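Back in November I wrote that the changeover at Enisent would take a month. It has taken longer, and the reasons have little to do with the arms, so this post is mostly about people and paperwork.

For anyone new to the blog, I look after process documentation in the packing and kitting section. Before the cell went in, kitting was done at two benches by hand. An operator took a works order, collected the parts and the bowl or tub they went in, checked them against the sheet and signed. The sheet was drawn up years ago for the Ruddock contract and had 157 lines on it. Most experienced staff used perhaps a third of those and knew the rest by heart.

The cell can't know anything by heart. Every item it handles needs an entry in Triltar, the scheduling software, with a grasp point, an approach angle, a speed limit and a release height. Rigid items with a definite edge are the easy ones. A bowl can be taken by the rim, with one finger inside the wall and one outside, and the entry is short. See-through containers are harder and take longer to set up.
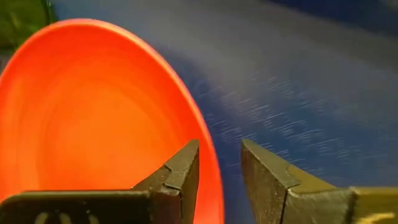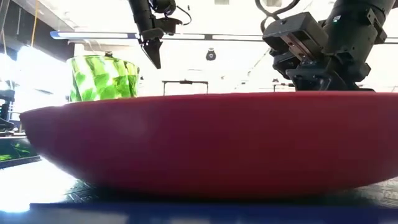
The main change for operators is in what counts as the job. Under the old arrangement a shift was judged on kits out of the door. Now the arms set the pace for the standard kits, and the operator's time goes on exceptions: a part presented at the wrong angle, a grasp that times out, an order which doesn't match its entry. On a good morning there are few of these. On a bad one the operator is at the cell for the whole shift and the hand bench stands idle.

This has had an effect on grading. The people who were quickest by hand are not always the ones who are best at working out why a grasp has failed, and the pay structure still rewards the first skill. Management has agreed to a review. I would have preferred it to happen before commissioning, and said so then.

Training is the other item. Premico supplied a 12 hour course, which covers start-up, safe stop, recovery and basic edits to an entry. It doesn't cover deciding whether an entry is wrong or the part is wrong, and that is the decision operators face most often. We have started keeping a fault book next to the cell, in pencil, with the time, the item and what was done. It is already more use than the manual.

Noise is lower than I expected. Standing time is up, and two operators have asked for a proper stool at the cell. That request is with purchasing.

The next piece of work is to cut the old sheet down to the lines still needed for hand kitting - I have a draft, and the evening shift has it for comment.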